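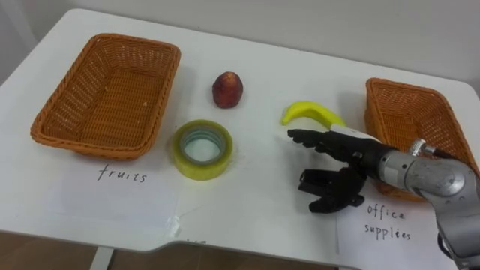
Issue 30

**Sorting task by teleop - hand keeps stopping short of the banana**

posted by Jarnetti

Trying to record demos for a two-basket sort. Fruits go left, office supplies go right. Table has a small red fruit, a roll of clear packing tape and a yellow banana on it. I drive the arm with a glove, five-finger hand on the end.

Problem - I have 200 demos recorded and the policy still dithers. Goes out over the table, fingers straight, then hovers. Tape it picks up fine most tries. Banana it gets near and then nothing. Red fruit is hit or miss. Same operator every time (me), same start pose, same order. Do I need more demos or am I teaching it wrong? Was going to go to 800 but thats a lot of evenings.

**sfakianakis_lab**

Same order every time is your problem, or most of it. It learns the sequence and not the objects. Shuffle. Swap which item is nearest the hand, turn the banana around, move the tape.

Also - watch your own pauses. If you stop over the banana to think about the grasp, that pause is in the data and you've taught it to pause. Cut those demos or redo them. I threw out 70 from my first set and the rest trained better than the whole lot did.

Curl the fingers a bit on the way in. Don't arrive flat and then decide.

Last thing, start pose. Vary where the body stands too if yours is a full humanoid. A few inches is plenty. Mine was useless the minute somebody bumped the desk.
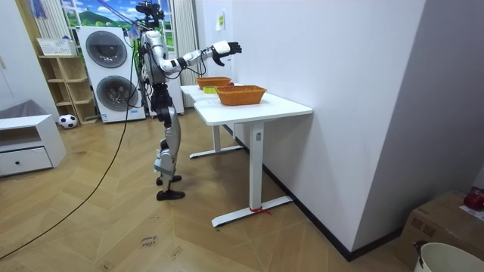 *Arm out over the desks, baskets at the back. October.*

**Vilhjálmur Hviid**

Agree with the shuffling. Not sure about cutting the pauses, I keep mine if the grasp after it is clean. Depends on your setup.

What I'd check first is lag. If the hand is behind your glove you slow down without noticing near small stuff, and slow plus small looks like hovering to the policy. Do 30 demos at a steady speed, train on only those, compare. Takes one evening. Dont go to 800 before that.

And try moving the arm by hand for the banana approach if your controller lets it go slack. Feels clumsy but you get a better wrist angle then with the glove. I mix both kinds, no trouble so far.

**dralholm**

had this. was the thumb calibration. redo it and try again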